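To: Patdale District Library Members
Date: Oct 11, 2006
Re: Return of interlibrary loans

> Will the Hovland branch still take books borrowed
> from Prorham once the van route changes?
> T. Bortolotti

Dear Members,

Mr. Bortolotti's question has been raised at other branches as well. Hovland will continue to accept Prorham loans through November. Items must be handed in at the desk – the outdoor slot is for local books only.

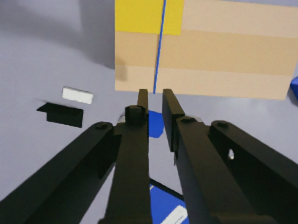 Reading time: 1 min

Loans from Loststead remain limited to 10 items per card, for 30 days. Renewals should be requested by telephone before the due date.

Office of Circulation
Patdale District Library

Comments

mvk: Does the limit include audio tapes?

Circulation Office: Yes, tapes are included.

prorham_reader: Thank you. Please post this at the Prorham desk too.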